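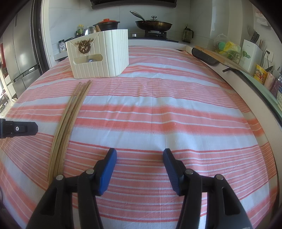

Unit 2: Stripes, Repeats and the Table

Welcome back, everyone, and thank you for bringing in so many lovely scraps from home! We ran out of time before I could get to stripes properly, so please read these notes before you come to the studio, and bring a pencil, because there is a little exercise at the end.

A striped cloth looks like the simplest thing in the world to design, and for many of you it will be the first thing you weave. All the same, it asks for a surprising number of decisions. You choose the colors, then the width of each band, then the order, and then you have to decide where the whole thing begins again. That last part is the repeat, and it is where most beginners (me included, many years ago) come to grief.

Warp stripes and weft stripes

If the color changes happen in the warp, the stripes run the length of the cloth and you are committed from the moment you wind on. If they happen in the weft, you can change your mind as you go – a great comfort on a long evening at the loom. The old sample books from the Bullcombe mill, which we will look at together in December, are nearly all warp stripes. The Judville ones are mostly weft, and much looser in their planning.

Wide bands and pinstripes

Two wide bands in neighboring colors tend to blur together from across a room. A very thin line between them, even two threads, wakes the whole thing up. Reds and pinks are especially grateful for a bit of white. Do remember that a table is seldom seen bare at mealtimes, so your stripes will be crossed by plates, elbows and cutlery, and a pattern that feels too busy on the loom may sit quite calmly once the table is in use.

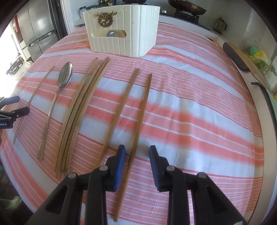
Coral-pink, orange and white stripes, with long utensils laid across the cloth.

Exercise

Plan a stripe repeat of 40 threads using three colors. Draw it out on squared paper, then work out how many full repeats fit in a warp of 400 threads. Now try the same repeat in a warp of 100 and see what happens at the edge. Would you center the pattern, or let it run off one side? Bring both drawings.

Reading: the Bélanger handout on color order, first half only. Spare copies are on the shelf by the Ivby loom.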